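Monday, bench notes, dye shed

Started 7:40. Second run of the walnut hull bath, Tomiline wool this time, the 4 skeins left over from April. Want to know if the green cast was the wool or the water. My money is on the water.

Bath: 1000 g hulls, soaked over the weekend, strained twice through the old pillowcase. Smell is what you'd expect. Skeins scoured Friday, still damp when they went in. Total wool weight 1563 g on the kitchen scale, which is more than I like for that pot but the big pot has the iron in it and I'm not scrubbing it out again.

No mordant on skeins A and B. Alum on C and D, Flimen brand, the new bag. Old bag has gone lumpy, do not use, I wrote on it. 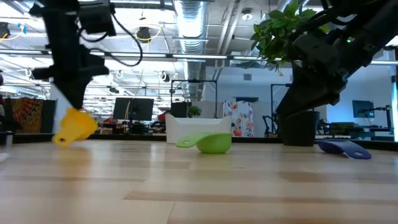
8:30 heat on low. Took forever to come up. Kept it under a simmer, one wobble when I went to answer the door and it got up to bubbling, turned down quick. Probaly fine. If C comes out felted that's why.

Stirred with the long dowel every so often. A kept floating up on the left, pushed it under, floated again. Tied a stone to it in the end. Should just weight them all from the start next time.

10:15 pulled a test strand off each. A and B a warm tan, not much between them. C already darker, proper brown. D same as C but with a pale stretch about a hand long where the tie was too tight. My fault, figure-eights need to be looser. Retied it in the pot with gloves on, annoying.

No green so far!! Used rain water from the barrel this time, tap water in April. So that looks like the answer but want one more run before I change the recipe card.

Heat off at noon. Leaving everything in the bath to cool overnight, lid on.

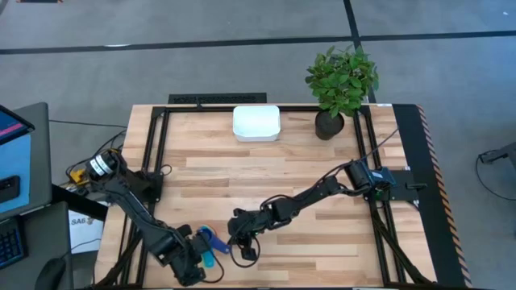 Meanwhile: Hsieh onion skin samples from last week are dry. Color nice in shade, goes orangey by the window. Pinned half of each card under foil for the light test, 22 days then compare. Put the cards on the south sill, please dont move them even if you need the sill.

Fadus delivery came, madder is whole root again when we ordered chopped. Sending a note. Can't face chopping that by hand, last time it took the edge off both knives. Weld is fine, smells like hay.

To do
- rinse walnut skeins tomorrow first thing, cool water, no soap until it runs clear
- write up temps properly, I only have them on the back of an envelope
- iron pot: use it or dump it
- more cotton string, the polyester slips
- ask if anybody has a second strainer

Gloves: the left blue one has a hole in the thumb. Found out the usual way. Thumb is brown.

Lid weighted with the brick, shed locked 4:50.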